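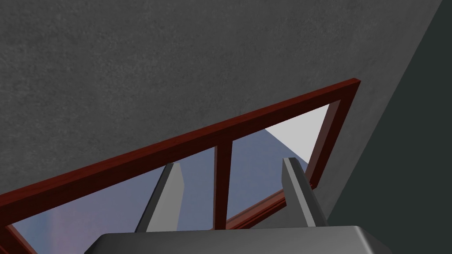 October, sim bench, 14:20

Working through the Prelleck draft rules for wrist-camera logging before Lovely Calimlim's review. Scope is the Celness arm in the Nemus room model, idle checks only. No contact, no grasp.

Rule 1. Every run starts with the gripper open and a hold of 38 frames before the first command. Thomas had been trimming the hold to save disk. Stop doing that. The drift check needs it.

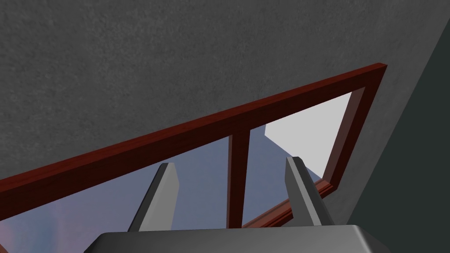 Rule 2. Joint limits are read from the config at load and written into the log header. Run 142 has no header. Rommel Layug reran it as 149 with the same seed and the header is there. 142 stays in the folder, marked void. We do not delete runs.

Rule 3. Camera pose is stored per frame, in the base frame, metres and radians. Ctibor wants degrees in the viewer. Fine in the viewer, not in the file.
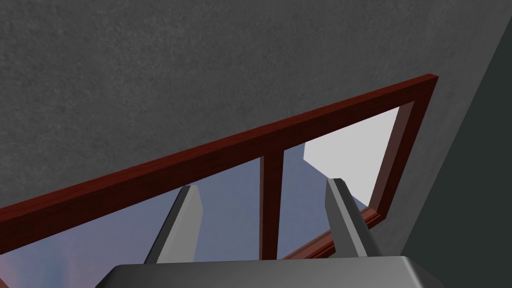
Rule 4. Reference edges

Pick a fixed straight edge in the room and name it in the log. Do not use the arm itself.

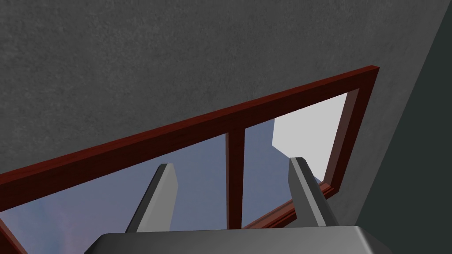
The draft says "a suitable static feature", and two people will read that two ways. I suggest we list what counts: long, straight, fixed to the room, good contrast. The top rail of the window meets all of it, dark red on grey wall and running well across the view. The mullion is my second choice, being slender and sitting between the fingers when they are open. Anything seen through the glass should be ruled out in writing.

Open: Jocelyn Buenaventura to say whether the Malinowski checklist already covers Rule 4. Header check to go into the launch script, fail on missing.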